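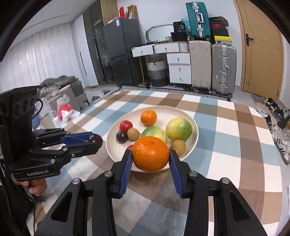
Blue pads either side of a mandarin, with the plate behind.

The pads on a gripper should be treated like brake blocks. They are cheap, they wear out, and they should be changed on a schedule by someone whose job it is. I have held this view since my time at Lockwood, where I looked after the pick cell on the soft fruit line, and I hold it more firmly now that half the people I talk to are working with hand-held grippers as well as the ones bolted to an arm.

The usual way is to change a pad when something goes wrong. A fruit slips, an operator complains, and somebody finds a screwdriver. By then the pad has been bad for a long while, and everything picked in that time was picked with more squeeze than it needed. In a packing cell you find out when the bruises come up in the cold store. With hand-held tools you may never find out at all, and the recordings go off to be used as they are.

At Burkivness we ran one cell with two fingers, ribbed pads and a plain parallel close. The whole thing was simple enough that a new starter could strip it on a first shift. The instructions for looking after it ran to 76 pages. Two of those pages dealt with the fingers. The rest covered the controller, the guarding, the network and the paperwork for each. I understand how that happens. The controller is the expensive part and the supplier is frightened of it. But in my time there the controller stopped us once, and the fingers stopped us every fortnight.

So my first argument is about where the effort goes. The part that touches the work is the part that wears, and it ought to have the most attention in the manual and on the rota. I would put the pads first, then the pivots behind them, then everything else.

The pivots deserve more than they get. A pivot screw that has backed off by a fraction of a turn gives the finger a little side play, and the pad then meets the fruit at a slant. One edge of the ribbing does all the work and wears flat while the other edge still looks new. People see the flat edge, fit a new pad, and are surprised when it goes the same way. I have done this myself, twice, on the same finger. Now I check for play before I touch the pad. Hold the body still, take the fingertip between finger and thumb, and rock it sideways. If it moves, sort out the pivot first.

My second argument is that pads should be changed in pairs. There is always someone who will say the left one has plenty left in it. It may well do. But a new pad against an old one closes off centre, and with a round fruit that means the fruit turns as it is gripped. An operator corrects for this with the wrist without knowing it. An arm doesn't correct for anything. The saving is the price of one pad, and it gets spent again in the time taken to work out why the picks look odd.

The third is about what you test on. Melilum sent us a rubber ball with their fingers, and a card saying how firmly it should be held. It was a good ball. It told us nothing about fruit. A proper check needs a mixed lot, with a big heavy one, a small one, something with a slick skin and something with a dimpled one, and it wants doing on whatever surface the job is done on. A tablecloth gives under the fingertips and a steel tray doesn't, and that changes how low you can reach before the tips foul. I would sooner see somebody checking a tool at an ordinary table with a plate of odd fruit than at a clean bench with a ball.

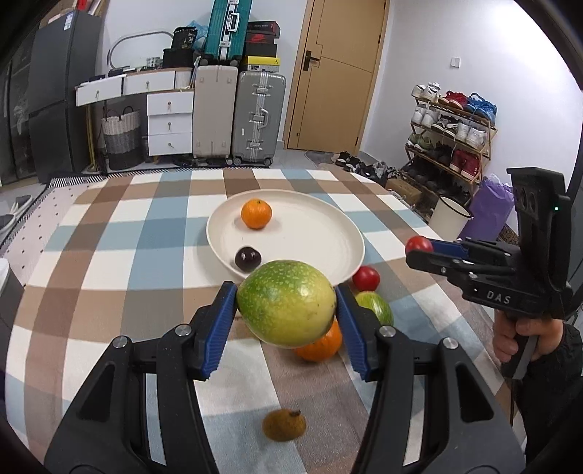

Salvador Vieira read a draft of this and disagreed with a good part of it. He says a fixed schedule throws away sound pads, that a shop doing light work could go four times as long between changes as I did at Burkivness, and that mixed fruit makes a poor check because no two pieces are alike and you can't compare this week's result with last week's. He would keep the ball and write down the numbers.

He is right about the last part, and I would keep the ball too, as the first step. If the figure on the ball has shifted, you know something has worn. Then go to the fruit and see whether it matters. On the schedule I don't agree. Yes, some pads will go in the bin with life left in them. At Grivgate they changed every pair after 8 shifts, good or bad, and the fitter there spent less on pads in a season than we did on rejected trays in a bad month. Light work might stretch that to a longer interval, and I have no quarrel with anyone who picks a longer one, writes it on the wall and sticks to it.

What I object to is having no interval at all. The tool gets wiped, put back in its case and picked up again by whoever is on next, and the only record of its condition is that it worked last time. Put a date on the body in marker pen when the pads go on. Keep a spare pair in the case, with the right driver for the screws. Ours was a size 2, and it was never in the drawer.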